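Search this site Enter keywords Go

Skurside Spa Retreat: Progress Report to the Gilchrist Fund

Sunday, February 4, 2024

Dear friends at Gilchrist,

It hardly seems possible that we're writing to you again already, and yet the calendar insists. Our last report went out in October, when the treatment wing still had plastic sheeting where its windows ought to be and we were steering guests through the garden gate so they wouldn't have to walk past the cement mixer. Thank you for the patience you showed us then, and for the kind note you sent back. It has been pinned up in the office ever since and it has been read more often than you might guess.

Where we are with the building

The treatment wing is open. We'd like to start with that, as it's the thing you paid for and the thing we worried about most. All the rooms are in use, the windows are in, and the heated floor in the quiet lounge works so well that guests have started taking their slippers off at the door without being asked. The first week was a bit of a muddle (the towels were delivered to the old entrance every morning, and somebody had to run them around the outside of the building), but that has settled down nicely.

The steam room took longer than we had hoped. The tiles we chose from Lodora arrived in two different shades of green, and although the difference was slight on the pallet, it was very plain once a few rows were up. Lodora replaced the whole second batch at no charge, and we'd happily use them again, but it cost us the better part of a month. The room opened in the middle of January and has been popular from the first morning, particularly with the walkers who come down off the Dorkdale path with stiff knees. 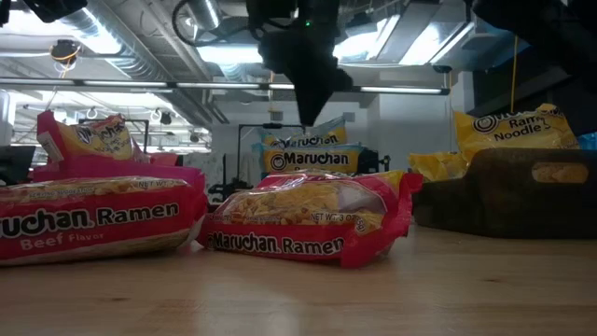

We do still have a drainage question at the lower end of the terrace. After heavy rain the water sits against the step, and we don't want anyone going over on it in wet sandals. The builders have been back twice to look. They think a channel across the front of the step will take care of it, and we've asked them to do the work before Easter, when the terrace gets busy again. We'll pay for this out of our own repair money, so there's nothing for you to approve.

Guests and bookings

We welcomed 227 overnight guests between the October report and the end of January. For a winter season with one wing closed for part of it, we're very pleased with that. Most stayed for two nights, and a good many of them had been with us before. Day visitors are harder to speak about fairly, as the old booking book and the new system overlapped for a few weeks and we're still working through the duplicates. We'd sooner give you a proper number in the next report than a shaky one now.

The free stays for family caregivers, which we know are close to your hearts as well as ours, have gone beautifully. We had promised you 52 of these over the year, one for each week, and the places for the winter months were all taken. One woman told us at breakfast that she'd slept past seven for the first time in years, and then went back upstairs and slept some more! We have had a few last-minute cancellations, as you'd expect when people have someone at home who may take a bad turn, and we now keep a short waiting list of people living close by who can come at a day's notice. That has helped a great deal.

The comments we collect at checkout are mostly generous. People like the quiet, the beds, and the fact that no one tries to sell them anything on the way out. The complaints are about the phone signal, the pillows (too soft for some, too firm for others, so we've bought more of both), and the parking lot, which is dark in the evenings. We've put in two low lamps by the steps and will add more once we see how those do.
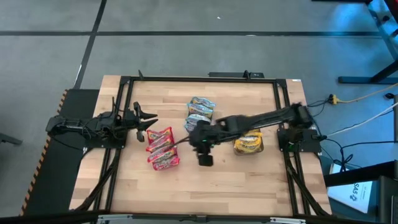

We're also trying out later arrival times. Guests coming by train on a Friday were reaching us just as the front desk closed, flustered and hungry, and it was a poor beginning to a restful weekend. The desk now stays open until ten on Fridays, and there's soup on the stove for anyone who wants it. The staff who cover those evenings come in later the next day, and they seem content with the trade. We'll keep it going through the spring and then ask them again.

Money

The full statement is attached, but the short version is that the wing came in close to the budget you agreed. The replacement tiles cost us nothing except time. Heating went over, with the builders' doors standing open for so much of the fall. Against that, we spent less on furniture than planned, having found that the old lounge chairs only needed new covers. After all of it we have $3,926 of the grant left unspent. We would like to put it toward a hand rail and a seat in the steam room lobby, which several older guests have asked for, and we'd be grateful for your permission to do so.

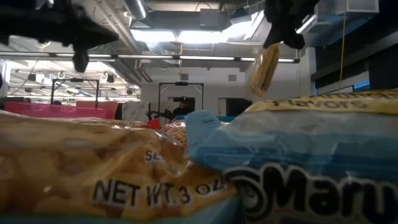
What comes next

The terrace drain and the parking lot lamps are first. After those we'll turn to the garden, where the lavender by the treatment wing was trampled flat during the building work and will need to be replanted. Training for the two new therapists carries on through March, and they're already taking bookings on weekday mornings.

We would dearly love to have you come and see the place. The quiet lounge is at its best in the late afternoon, and there's always a room for you. Please let us know your thoughts on the unspent money whenever it suits you, and we'll write again once the terrace is done.

With warm thanks from all of us at Skurside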